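Skanener Gripper Comparison Kit, Two-Arm Bench

Product page updated 04/09/2022

The Skanener kit is a simulated two-arm bench for comparing grippers, wrist cameras and arm controllers before hardware is ordered. It loads a complete work cell: stand, both arms, table, part set and room. The gripper model, camera mount and controller can each be changed without rebuilding the cell.

Both arms are mounted on the crossbar of a T-shaped stand behind the table. The tabletop stays clear of arm bases, and a gripper can come down on a part from above. Each arm takes its own controller profile, so two settings can be run in the same session.

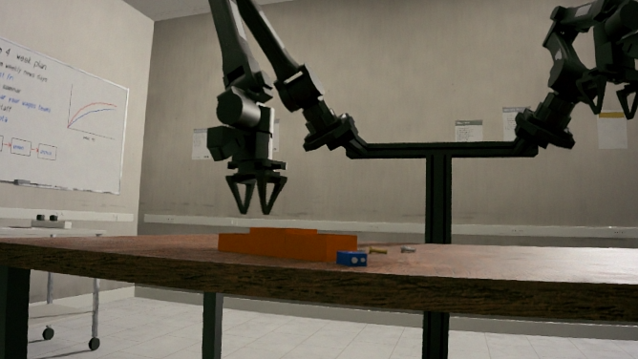 Two-arm bench with block and fastener part set, both grippers raised.

Part set

The standard set mixes large and small parts. Orange blocks test opening width and approach height. The blue block has two round holes. A brass-colored bolt and a small silver fitting test fingertip accuracy. Part positions are stored with the run file and can be fixed or shuffled.

Grippers

The open-frame claw is the default. Two alternates are supplied: Brenden (parallel, flat pads) and Tanguy (parallel, narrow pads). All share one wrist interface. Finger friction and closing force are set per gripper in the tool file.

Wrist camera

The wrist view is rendered from the gripper housing, looking out past the fingers. Check it with each gripper before recording. The open finger frames leave part of the background visible through the fingers, but the housing still covers the lower part of the view. Shadows can be turned off for controller-only runs.
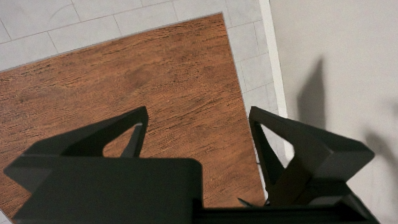 Wrist view, open-frame claw, fingers apart over the tabletop.

Controller settings

Update rate: 500 Hz
Modes: joint position, joint velocity, Cartesian
Logged per arm: joint state, gripper command, contact force
Saved camera profiles: up to 12

Etside controller files import directly. Files from older releases need the converter in the tools folder. Joint limits are not carried over by the converter and must be entered again.

Technical contact: Sofia Antunes, Skanener product support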